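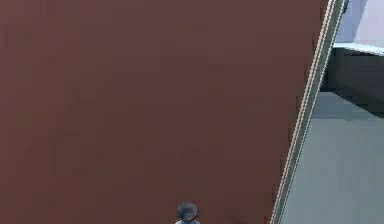

Figure 1. Simulated close view of a reddish-brown panel with its round knob at the lower edge.

Berex project – progress report for July
Prepared by Tsz-kin Chang for Craig Swanson, Perier

Work this period was on close-range handle finding in simulation. The policy did well from across the room in the spring tests but lost the knob once a door or cabinet panel filled most of the view. Figure 1 is typical of the hard views: one flat surface, a pale trim stripe on a slant, and only part of the knob showing.

Rory Menzies rendered 1000 new close views, with panel color and tilt varied. We dropped those with no part of the knob in view and kept 631 for training. Archie Cruickshank then added a short memory to the policy, so that it carries the last 8 knob estimates forward when the current one is weak.

We ran 40 simulated approaches with the new version. It reached the knob in 31 of them, against 19 for the old one on the same starts. Most of the remaining failures are on dark panels, where the knob has little contrast. Thin trim lines also come out jagged at our current render size, and we have not yet checked whether that matters.

Spending is on plan. The Brastero arm has not been used yet – transfer tests start once the dark panel cases improve. Rory Imrie has asked for a second render machine and will send the quote on Tuesday.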